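A Wednesday at the Plollex open day, Brerkedthorpe

I had been promising myself a trip to Brerkedthorpe ever since Plollex started opening the workshop to visitors in March, and I am very glad I finally went, even if the bus dropped me at the wrong end of the village and I arrived with muddy shoes and no time for the coffee.

Most of the others went off with the first group to see the big palletising line, but I had put my name down for the small arm in the back bay, the one they call Ursu. It does tabletop work — picking things up and putting them down again, for hours on end — and the talk was all about how it is kept in good order. Our guide was Manee Suksawat, who has looked after it since it was bolted down and who was wonderfully patient with a group of 14 people all trying to ask about something different.

She started with the morning routine. The arm is sent to its home position, the cable along the forearm is checked for rubbing, and then the gripper is opened and closed 100 times with nothing in it while she listens. A dry slide has a sort of chirp, she told us, and she did the noise for us (very well, I thought). After that comes the wrist camera, whose lens gets a wipe with a clean cloth and nothing else. Somebody once used window spray and she has not forgiven them.

Ovidiu Neagu took over for the fingers, which are his department. They are made at the Plavine workshop and sent over in boxes of 70, and a pair is changed after 400 hours whether it looks tired or not. He passed an old pair round and let us feel where the tips had gone smooth.
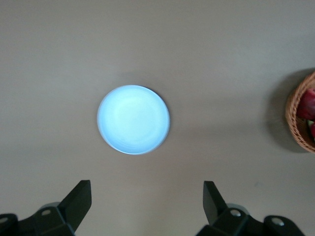 Screws were his great subject, and I could have listened to him for another hour. He puts a paint mark across each one after tightening, so that a glance tells him if it has crept round, and he showed us on the wrist camera's view how he goes about it. You get the plate in the middle and a bit of the fruit basket off to the right, but his eye goes straight to the bottom, to the silver screw heads by the base of the fingers and the ones further out on the brackets. He also likes to have the fingers wide open when he looks, with a good stretch of bare table between the tips, and he compares how far each one leans in. If one sits lower than its partner he takes both off, cleans the seats and starts again. I asked if a pale plate was awkward for the camera and he said they turn the exposure down when it bothers them, then went happily back to screws.

We finished at half past three with tea in the canteen, and Manee let two of us have a go with the torque driver on a spare bracket. Mine was too loose. The next visit is already full, but they do keep a waiting list at the front desk.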